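Triltov clay mask

A Triltov clay mask is a face mask made from the pale green clay dug near the village of Triltov, mixed with water, whey or honey and left on the skin until it begins to tighten. It is the best known of the local skin treatments and has a surprisingly rich history for something that is, at heart, a bowl of fine mud. Masks of this kind are still mixed at kitchen tables in the district, and they are also sold ready-made in jars and as a dry powder.

Name

In the village the mask is simply called "the green". The longer name came into use when the clay began to be sold outside the district, and early labels spell it in at least three ways. Older residents keep the word "green" for the clay itself and call the finished mask a "coat", so that one puts on a coat of green. Visitors find this delightful, and it has found its way on to the jars.

The clay

Triltov clay lies in a thin bed under the meadows on the north side of the village, beneath a layer of yellow sand. When freshly dug it is heavy, cold and slightly soapy between the fingers. It dries to a much lighter shade, close to the colour of a pear. The grain is very fine – fine enough that a good batch needs no sieving after it has been washed and settled – and this gives the mask the smooth, creamy spread its admirers talk about.

The traditional season for digging opens in February, while the meadows are still firm underfoot. The clay is stacked under a roof, turned now and then, and left until summer. It is then stirred into rainwater, allowed to settle, and the top layer is skimmed off with a wide spoon. Only this top layer is used for the face. The coarser part below goes into foot baths and a rough body scrub which has its own loyal following.

History

The first written mention of the mask is in the household book of Rostislav Vlček, a miller, who noted a recipe "for the face after harvest" made with clay, whey and a spoonful of lime-blossom honey. The entry gives no instructions beyond mixing and waiting, and it is followed by a long complaint about the price of sacks. It is a lovely document, and copies of the page hang in several local shops.

The mask stayed a home remedy until Iveta Kratochvíl opened a small beauty parlour in the village and began offering it with a warm towel and a rinse of cooled camomile tea. Her version left out the whey, which spoils quickly, and used more honey. It became so popular that she kept a notebook of customers' preferences, recording who liked a thick coat and who liked a thin one. Her method is the basis of nearly every modern recipe.

Jars were first filled for sale by the firm of Bednárik, which started with the plain mask and later added one with rose water. Raltia followed with a dry powder in a paper tin, a splendid idea for travellers, as the powder keeps far longer than the mixed paste. The paste and the powder each have their champions, and the argument between them is conducted with great energy.
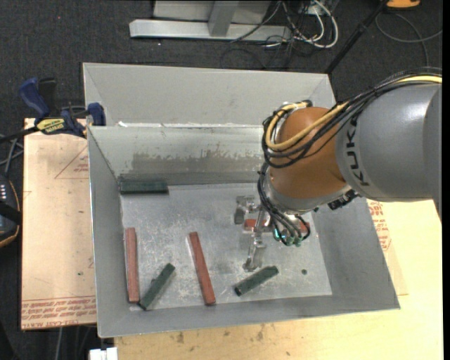 A KUKA robot arm reaching into a sheet-metal bin.

Preparation and use

The usual home recipe calls for two spoonfuls of powder to one of water, with half a spoonful of honey stirred in at the end. A wooden or china bowl is preferred. Kratochvíl's notebook insists on adding the powder to the water and never the other way round, and anyone who has tried to beat the lumps out of a badly mixed batch will see her point.

The paste is spread with the fingers or a flat brush, keeping clear of the eyes and lips, and left for 10 minutes. Many users take it off while it is still slightly damp, with a soft cloth and lukewarm water. A light cream or a few drops of oil is normally applied afterwards. Once a week is the customary rhythm, though people with dry skin often choose a longer gap. As with any mask, trying a little on the inside of the arm first is sensible, and those who are sensitive to honey can leave it out.

Varieties

Besides the plain, honey and rose versions there is an oat mask, which is gentler and rather comforting in cold weather, and a winter coat made with a little walnut oil. The Tosari mask, named after the spa house where it was first served, is whipped with a hand whisk until it is almost as light as meringue. It is gorgeous to put on and tricky to get right, and the foam sinks quickly if the bowl is warm.

The Green Fair

Triltov celebrates its clay every year on 4th June with a fair on the meadow. There are mixing contests, a stall of old jars and tins, and an evening procession in which people of all ages walk to the mill pond wearing a full coat and wash it off together. The writer Jamie Kettle, who devoted a chapter to the fair in a book on village bathing customs, called it the happiest row of green faces in Europe.

See also

Clay in skin care
Honey masks
Whey baths
Camomile rinse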